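Search the list archives Go

From: Mali Lougher
To: gastwood-manip list
Date: 5/18/26
Subject: Re: Does relabeling the grasps really buy you anything?

Hi Zerrin, hi all,

Good timing, I've been buried in exactly this for weeks and was going to write it up anyway!

Zerrin Ateş wrote:
> We tried the Nastari trick of relabeling each episode by which
> fingers touch first, and saw no change at all on our pegs. Before
> I drop it, has anyone had it work on a two-hand setup? And how
> many episodes did you need? Aslı thinks we simply starved it.
> Zerrin

Short answer: yes, it worked for us, and I think Aslı is right. We have 1540 teleoperated episodes on the two-hand table. With 900 of them in training, first-touch labels did nothing I could measure. With the full set, grasp success on the held-out runs went from 61 to 74 percent (233 runs, same starting poses for both policies). The gain is nearly all on the knobby part. On the ring it's a wash, I suppose since a ring is forgiving and any old finger will do.

The bit I'd change if I did it over is the labeling itself. Muammer and I each tagged the same batch and disagreed a lot on what counts as a touch — I was going by the video, he was going by motor current. We went with current in the end. If you did yours by eye, try that before you give up on it.

One more thing, the policy sees only the head camera, no wrist views. So when the white hand cover gets between the camera and the part, it's guessing. Closed fingers and open fingers look pretty different from up there, which helps more than I expected. I've put two views of the same pair of parts here, left hand curled around the black one and then with the fingers spread and the part just past the tips.

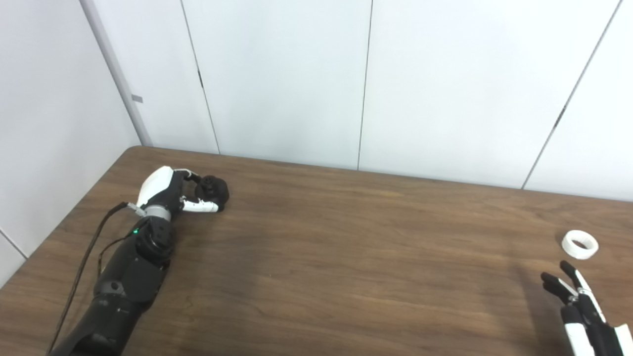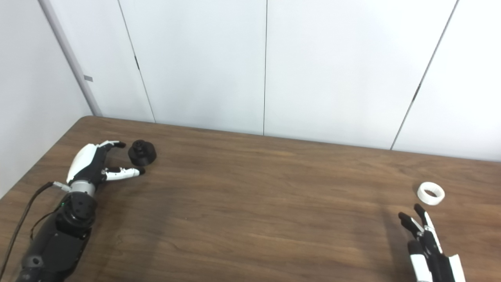
What I'd try on your pegs

1. Train on everything you've got, even the ugly episodes. We threw ours out at first and it hurt.
2. Relabel from current and leave the video alone.
3. Keep the starting poses fixed between the two policies. We didn't the first time and I had to rerun the lot, grrr.

I can send the relabeling script, it's 18 lines once you take out my comments. It expects the Skaltton log format, so you'd have to fiddle with the column names. Nazmiye has a version for the older logs too — ask her nicely.

Would love to see your peg numbers by first finger, if you kept them.

Cheers,
Mali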